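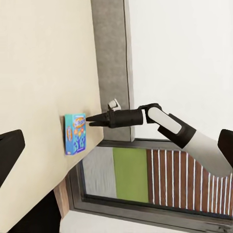
5月
投稿:Kindik牧場 哺育担当

件名:哺乳ロボットJodine、2番ステーションだけエラー889で止まる(ミルクもぬるい)

お世話になってます、Kindik牧場の哺育担当です。Van Dammeのサポート窓口宛てに出したチケットなんですが、途中から自分用の作業メモもここに書き足していくことにしました。長いです、すみません! 同じ機械を使ってる人の足しになればと思って、恥ずかしいところもそのまま残しておきます。

■最初の書き込み

まず症状から。哺乳ロボットのJodine、うちは本体一台にステーションが二つぶら下がってる構成で、1番が小さい子の群、2番がもう少し育った子の群です。で、2番だけが夜中に止まります。朝牛舎に行くと本体の画面が赤くなっていて、「889 調乳タイムアウト」。リセットを押すと何事もなかったみたいに動き出すんですよ。昼間はだいたい機嫌がいいです。

もうひとつ、2番の乳首から出てくるミルクがぬるい。手首に垂らして「ん?」と思って、棒温度計で測ったら33度でした。設定は40度です。1番のほうはちゃんと熱い。画面の表示温度はどっちも40度になってるので、機械は自分ではうまくやってるつもりみたいです。

子牛の様子ですが、いまのところひどい下痢の子はいません。ただ326番が残すようになりました。もともと真っ先に並んで、前の子のお尻を頭で押すくらいの食いしん坊なのに、ここ何日かはステーションに入ってちょっと吸って出てきてしまう。Predo(管理ソフトのほうです)で見ると残量の警告が326番だけ毎日出ています。関係あるのかないのかわからないけど、一応書いておきます。

もう試したこと。
・本体の電源の入れ直し(朝、三回連続でやりました)
・乳首の交換
・2番のミルクホースを外して手洗い、つけ直し
・粉のホッパーの掃除。出口にちょっと固まりがあったので割り箸でとりました
・粉の量り直し(キャリブレーション)。ずれはほとんどなし

以上です。夜中に止まると朝いちの子たちの声がすごいので、早めに見てもらえるとうれしいです。

■サポートから電話、午前10時すぎ

電話がきたのでメモ。言われたことをそのまま書きます。

889は「決められた時間内にミキサーのお湯が目標の量、または目標の温度に届かなかった」というときに出るエラーだそうです。なので原因になりそうなのは、給水の圧が足りない、ボイラーの湯沸かしが追いつかない、ミキサーの水位センサーが汚れてる、このあたり。夜中に出るなら、夜中に水をたくさん使う別の設備がないか見てほしい、とのこと。

言われて、ああー、と思いました。あるんです。搾乳パイプラインの洗浄が、夜の搾乳が終わったあとに走るんですよね。給水の元管が同じところから分かれてる。洗浄の時間と889の時間を見比べてください、と宿題をもらいました。

あと温度の件は、できれば三か所で測ってほしいと。ミキサーのカップの中、本体からホースに出ていくところ、乳首の先。乳首だけで測ってもどこで冷えたかわからないので、って、そりゃそうですよね。手首で測ってる場合じゃなかった。

■宿題その1、洗浄の時間

Predoのログを見ました。889の時刻は、見える範囲では全部夜の11時台から午前1時台のあいだ。洗浄が始まるのは夜の8時半で、9時半にはもう終わってます。ぜんぜん重ならない。犯人を見つけたつもりでうきうきしてたのに、がっかりです。

念のため洗浄中にJodineの横に立って、給水の圧力計をにらんでいました。針はちょっと揺れるけど、メーカーの下限は割らない。その間に1番も2番も子牛が普通に飲んでいきました。圧力はシロでいいと思います。

ただここでひとつ引っかかったことがあって、Predoの時計が牛舎の時計とちょうど一時間ずれてるんです。Predoのほうが一時間進んでる。ということは、889が出てるのは本当は夜10時台から12時台ですよね。それでも洗浄とは重ならないので結論は変わらないんですけど、気持ち悪いのでこれも直してほしいです。チケット分けたほうがよければ言ってください。

■宿題その2、温度

昼の2時ごろ、子牛がみんな寝ころがってる隙に測りました。

1番に出すとき
カップの中 40度
本体の出口 40度
乳首の先 39度

2番に出すとき
カップの中 40度
本体の出口 35度
乳首の先 33度

わかりやすい! カップの中ではちゃんと40度なのに、本体から出るまでのあいだに下がってます。ホースが長いせいだと思い込んでたけど、ホースで落ちるのは2度だけで、残りは本体の中で落ちてる。ミキサーのカップは1番も2番も共通なので、カップから下、2番に分かれたあとのどこかってことになります。

サポートにこの数字を送ったら、わりとすぐ返事がきました。2番側の洗浄水の電磁弁か、その先の逆止弁を疑ってください、と。2番のホースをすすぐための水がそこから入るんだけど、弁が閉まりきらないと冷たい水がじわじわ混ざるんだそうです。そうするとミルクがぬるくなるし、薄くもなる。

薄くもなる、のところで胃がきゅっとなりました。326番が残すのって、もしかしてそれ?

■弁を外してみた

本体の左の扉をあけて、水の元栓を閉めて、圧を抜いてから(ここを忘れると顔にかかります。一度目は忘れました)2番の洗浄ラインの電磁弁を外しました。コネクターは爪を押さえながらまっすぐ。固いです。私は手袋を脱がないと無理でした。

電磁弁の中はきれいでした。ダイヤフラムも破れてないし、ばねもちゃんと戻る。乾電池みたいな大きさの部品なのに値段を見るとびっくりするので、壊れてなくてちょっとほっとしました。

問題はその先の逆止弁のほうで、口で吹くと両方向に息が通る。逆止弁なのに! 分解できるタイプだったので開けたら、弁座に白いカリカリしたものがびっしりついてました。水垢です。うちは井戸水で、硬いんですよ。やかんもすぐ白くなります。1番のほうも外して比べてみたら、そっちもうっすらついてはいたけど、吹いてもちゃんと止まりました。

クエン酸をぬるま湯で溶いて、二つとも沈めて昼休み。戻ってきたら泡がおさまって、歯ブラシでこすったらするっと落ちました。Oリングは2番のほうに細かい傷があったので、部品箱にあった予備と交換。予備があったのは前の担当が買っておいてくれたからで、ありがたいです。

組み直して、もう一度測定。

2番に出すとき
カップの中 40度
本体の出口 40度
乳首の先 38度

やったー! ホースで2度落ちるのはそのままだけど、これはホースの長さのぶんらしいので、断熱のチューブを巻けばもう少し上がるでしょうとのこと。ホームセンターで水道管用のを買ってきて巻きました。見た目は悪いです。

■で、その夜

889、出ました。

なんで!? 朝行ったら赤い画面でした。ミルクは温かい、濃さも大丈夫そう、でも889。しばらく画面の前に立ってました。ぬるいのと止まるのは同じ原因だと決めつけてたんですけど、別々だったみたいです。

サポートに電話。落ち着いてください、と言われました(そんなに慌てた声だったかな)。前に聞いた三つのうち、圧力は大丈夫だった。残りはボイラーと水位センサー。ここで向こうから質問がきて、「止まるのは2番の子牛が飲みにきたときだけですか、それとも1番の順番でも止まりますか」と。

ログを見直しました。2番のときだけ。で、もっとよく見たら、2番の中でも同じ子のあとなんです。毎回、直前に326番の来訪がある。ここでまた326番!

■326番のこと

だいぶ恥ずかしい話になるので早口でいきます。

Predoで326番の給餌計画を開いたら、1回量がほかの子と違いました。上限がすごく大きい。ほかの2番の子は群の計画にそのまま乗ってるのに、326番だけ「個別設定」にチェックが入ってて、1回の最大量がカップに入る量を超えてたんです。普通はそこまで貯まらないんだけど、夜、1日分の残りが繰り越されたタイミングで326番が来ると、機械がカップに入りきらない量のお湯を用意しようとする。水位センサーはもう満タンだと言う、計算上はまだ足りない、時間切れで889。サポートの人の説明だとそういうことでした。

個別設定にしたのは誰かというと、私です。前に一度、風邪をひいて食欲が落ちたときに、少しずつ回数を多く飲ませるつもりで設定をいじったんですよ。そのとき1回量の欄と1日量の欄を逆に入れたんだと思います。少なくするつもりが多くなってた。そのあと食欲が戻ったのに、個別設定を外すのを忘れてました。

じゃあなんで今になって止まりだしたのか。薄くてぬるいミルクを326番が嫌がって残すようになる、残したぶんが繰り越される、繰り越しが大きくなって夜に上限まで届く、そこで889。逆止弁がちゃんとしてるあいだは全部飲んでたから、繰り越しがほとんどなくて表に出なかったんじゃないか、というのがサポートの見立てです。弁を直した日の夜はまだ前日までの残りがたまってたので、もう一回出た、と。これは推測ですって言われたけど、私はすごく納得しました。

直しかたも書いておきます。Predoで、個体一覧→326番→給餌計画→個別設定のチェックを外す→保存。そのあと「本体へ送信」を押します。保存しただけだと画面の上では直ったように見えるのに、Jodineのほうは古い計画のまま動き続けます。サポートの人が電話の向こうで「送信、押しました?」と聞いてくれなかったら、私はたぶんもう一晩889を見てました。

繰り越しの残高も手で消しました。同じ画面の下のほうに「残量クリア」があります。1頭ずつしか消せないのがちょっと不便。

■その後の夜、続けて確認中

一晩目、889なし。
二晩目、889なし。ただし朝の5時に「粉残量少」の警告。これは私が足し忘れただけです。
三晩目、889なし。

326番は食べっぷりが戻ってきました。朝、扉を開けると柵の一番前にいて、私の上着の裾をしゃぶってきます。よだれでべとべと。体重も量って、Predoの成長曲線に乗せてみたら、群の真ん中よりちょっと下ぐらい。へこんだ分はこれから取り返してもらいます。離乳は予定より遅らせて様子を見るつもりです。獣医さんにも巡回のときに見てもらって、肺の音はきれい、お腹も問題なしでした。

ほかの2番の子たちも、薄いのを飲んでたことには変わりないので、全員ひととおり体重を量りました。何頭か伸びが鈍いかなという子がいて、その子たちは印をつけて続けて見ます。ここがいちばん悔しいです。画面の40度をそのまま信じてたんですよね。あれはカップの中の温度で、子牛の口に入る温度じゃない。

■やりかたを変えたこと

朝の見回りで、1番と2番の乳首の先の温度を棒温度計で測ってホワイトボードに書くことにしました。温度計は紐でJodineの取っ手にぶら下げてあります。ポケットに入れると洗濯機に入るので(経験済み)。

逆止弁は月に一回クエン酸。取扱説明書だと年一回の点検項目なんですけど、サポートに水の硬さの話をしたら、その水なら月一でやってくださいと言われました。軟水器も勧められました。見積もりだけもらって、いま場主の机の上です。

個別設定を入れたときは、ホワイトボードの右上に番号を書いて、外したら消す。Predo側で個別設定の子だけ一覧にできたら助かるんですけど、いまはできないそうです。要望として出しておいてくれるとのこと。ぜひお願いします!

■まだ片づいてないこと

・Predoの時計の一時間ずれ。本体の時計は合ってるので、ソフトのほうの時間帯の設定らしいんですが、設定画面では正しくなってるんですよね。変えて、戻して、再起動、をやってみたけど同じ。別チケットにしますと言われて、返事待ちです。
・2番の電磁弁、一回外してから閉まるときの「カチッ」の音が前より大きい気がします。動作は問題なし。次に来てもらうときに聞いてもらえたら。
・使ったOリングの補充。品番が袋から消えてて読めないので、部品表のどれか教えてください。逆止弁のところの小さいほうです。

■追記、夕方

時間帯の件で返事あり。次の更新で直るそうです。それまではログを見るときに一時間引いてください、と。はい、引きます。

Oリングの品番も教えてもらいました。10個入りしかないそうなので、それで注文お願いします。

889のチケットはこれで閉じてもらって大丈夫です。電磁弁の音だけ、次の定期点検のメモに移しておいてください。何度も電話につきあってくれてありがとうございました!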